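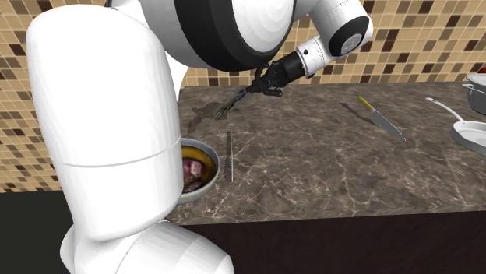
Lucyna Brzozowska

Progress report to the Galanis Fund
Return-to-running program, Plukwood Track Club
Reporting period: October through March

Status

The program is running to plan on enrollment and coaching. It is behind on gait testing and slightly under budget. The second enrollment group has started its run-walk phase, and the first group has completed the schedule and moved to monitoring. We are not asking for a change in the total award. We are asking for one transfer between budget lines, set out under Budget.

Work completed

The schedule agreed in the application has been used without changes to its order. A runner enters at Stage 1, which is walking only, and moves up when pain during and the morning after a session stays at or below 2 on the ten-point scale. Stages 2 to 5 alternate running and walking, with the running portion getting longer at each stage. Stage 6 is continuous easy running on flat ground. Hills and faster running are outside the program.

Ginette Kennedy wrote the session cards and has revised them once. The first version gave walking breaks in minutes and running portions in laps, and several runners who trained on the road had to convert one to the other. Everything is now in minutes. The revised cards went into use in December.

Coached sessions are held at the Plukwood track in the evening. Lefteris Michailidis leads them and Hui-mei Wei takes the strength portion, which is calf raises, single-leg squats and step-downs. Strength work was originally placed after the run. It was moved ahead of the run in January, when the infield lights were switched off earlier and people were leaving before finishing it. Completion of the strength portion went up. We can't say whether the order has any effect on the calf soreness reported in Stage 4, and we have not tried to separate the two.

Session logs

Runners enter each session in a short form: minutes run, minutes walked, surface, shoes, pain during, pain the next morning, and a free comment. At the close of the period the log held 555 entries, of which 91 percent were complete. The field most often left blank is pain the next morning, as it has to be filled in a day later than the rest. A reminder message now goes out at 8 a.m. after each coached session. It does not yet cover sessions people do alone.

Kosmas Dimitriou checks the log at the end of each month. He removed a small number of double entries, all from one phone, and corrected a batch in which miles had been typed into the minutes field. The corrections are marked in the file and the original values are kept beside them.

The free comments have been more useful than expected. They show that most setbacks follow a change the schedule does not control, such as new shoes, a long drive, or a weekend run with friends that went past the planned time. We have added a line to the cards asking runners not to change shoes in the same week they move up a stage.

Gait testing

This part is late. The application called for a treadmill recording of each runner at entry and again at Stage 6. Entry recordings are done for the first group. For the second group they are partly done, and the Stage 6 recordings have been started for the first group only.

The cause is access to the treadmill at Skaveck. The belt was out of service from November into January, and when it came back the available hours were in the early afternoon, when most of our runners are at work. We considered filming on the track in its place. The two sets of recordings would not be comparable, so we decided to wait. Skaveck has now offered a morning slot beginning at 6:30 a.m., and bookings for April are nearly full.

Runners who have passed Stage 3 without an entry recording will be kept in the program but left out of the gait comparison. This will reduce the size of that comparison, and the final report will state by how much.

Withdrawals and setbacks

Some runners left during the period. The reasons given were a house move, work shifts and, in one case, a return of shin pain that was referred to a clinic. Nobody was asked to leave. The rule for setbacks is to drop back one stage and hold there for a week, and it has been applied as written, with one exception — a runner with a cold who simply resumed where she had stopped. Stage 4 accounts for most of the drops. It is the first stage where the running portion is longer than the walking portion, and we think the step from Stage 3 is too large. A half step has been drafted for the next group.

Budget

Coaching hours and track rental match the plan. Treadmill rental is underspent for the reasons given above. Printing is slightly overspent on account of the revised cards.

We ask to move $200 from treadmill rental to equipment. It would pay for resistance bands and a second step platform for the strength portion, where people now wait in line. Enough would remain in the rental line to finish all outstanding recordings at the current Skaveck rate. 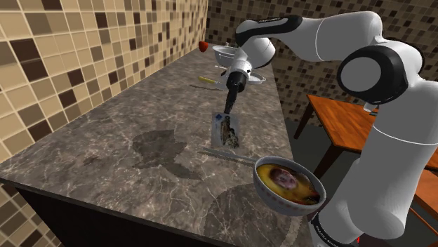

Plan for the next period

Finish entry recordings for the second group by the end of April and first-group Stage 6 recordings by the end of May.

Extend the morning reminder to sessions done alone. Kosmas Dimitriou will set this up.

Try the half step between Stages 3 and 4 with the third group. Runners already past Stage 3 will stay on the existing cards.

Hold one session per month on the gravel path at Uden, for Stage 6 runners only. The path is flat and measured, and Lefteris Michailidis has walked it to check the footing. Surface will be logged as usual — these sessions will be reported separately from the track sessions.

Send the cleaned log to the Fund with the next report. Names will be replaced by entry numbers before it is sent.

Decision needed

Approval of the transfer described under Budget, if possible before the third group starts in May.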